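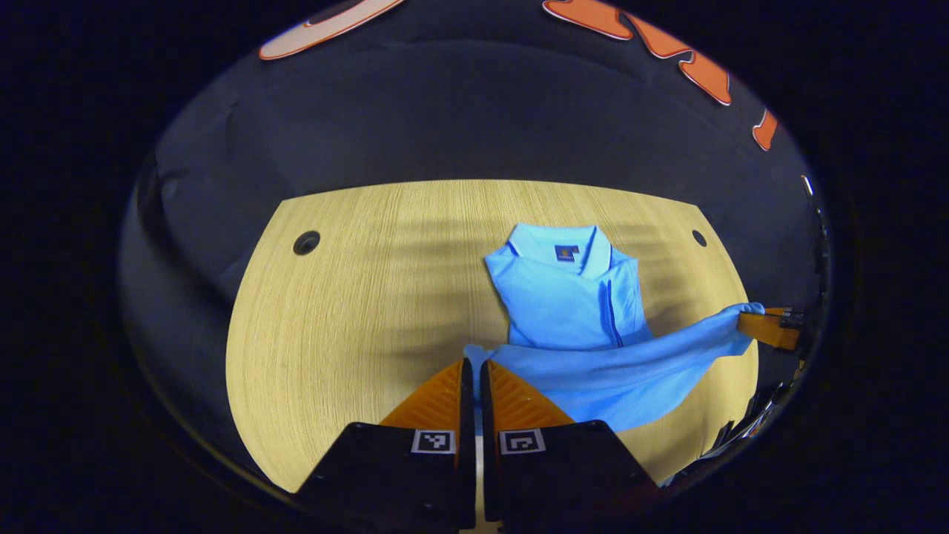
Contra a roupa de passar

Tenho 189 euros de ferro a vapor no armário e não me lembro da última vez que o liguei. Comprei-o em novembro, num daqueles acessos de vida adulta que nos dão depois de um casamento alheio, convencido de que a minha carreira dependia de colarinhos direitos. A carreira seguiu igual. Os colarinhos também.

A minha amiga Piyumi Munshi passa tudo: lençóis, panos de cozinha, as T-shirts com que dorme. Diz que a acalma. Acredito, como acredito em quem corre às seis da manhã, à distância e com admiração moderada. Mas desconfio da moral que vem agarrada ao vinco. Um homem amarrotado é tido por desleixado; um homem engomado pode dever 3000 euros ao irmão que toda a gente lhe confia as chaves de casa.

O argumento habitual é o respeito pelos outros. Ora, passei quatro anos num escritório em que o Bevan Faulkner, sempre impecável, deixava o peixe aquecer no micro-ondas comum até ao último andar dar por ele. Trocava-lhe de bom grado a goma por uma salada.

Dobrar, sim – dobrar parece-me razoável, ocupa menos gaveta e faz-se a ouvir rádio. Pendurar as camisas ainda húmidas resolve metade do resto. A outra metade resolve-se com um casaco por cima, que no inverno ninguém pede para tirar, e no verão, francamente, já temos todos calor a mais.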